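About Jusari

We slice onions. It is the larger part of our day, and we are not ashamed of it. 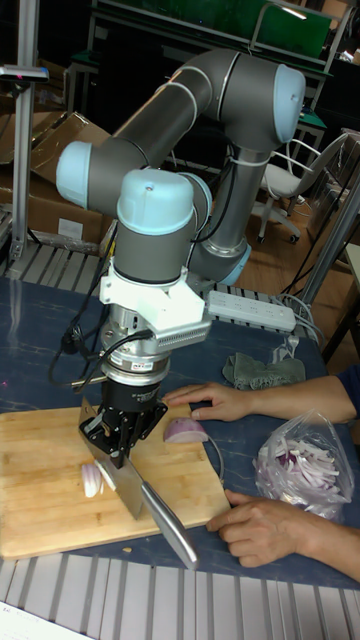 Babak Moradi wrote to us in May that he had stopped cooking his grandmother's stew on weekdays, as the onions alone took him half an hour, and that with our bags he makes it again, even on Sunday when the shops near him are closed.

Letters like this one explain our work better than we can. Jusari began in a rented kitchen in Tasberg with 2 cutting boards and one good knife. Today we prepare onions for 75 small restaurants, school kitchens and market stalls, and for families who order through our shop on Vallis Street.

What we prepare

Red onion is our most requested product. We cut it in thin slices for salads and sandwiches, and in strips for frying and for pickles. Yellow onion and shallot are also possible, but please ask one day before. We do not wash the onion after cutting, because it loses taste in water – some customers prefer it milder, and they can rinse it at home.

How we work

We like a broad, straight blade. A narrow one goes through the layers too, but the slices come out uneven, and then half of them burn in the pan while the others are still raw. Châu Tăng takes care of the knives and sharpens them every evening after closing. She also decides when a cutting board must be retired, and she is strict.

The sliced onion goes in clear bags, so that the customer sees what is inside. Our usual sizes are 446 grams and 2 kilograms. The first size looks strange, we know. It was the weight that filled our first bags well, and the customers became used to it.

The trimmings go to the Li farm for compost.

Visit us

The shop is open from seven in the morning until two in the afternoon. Orders for the next day are accepted until noon, by telephone or at the counter. If you need a special cut, bring a piece with you and show us – this is easier than explaining.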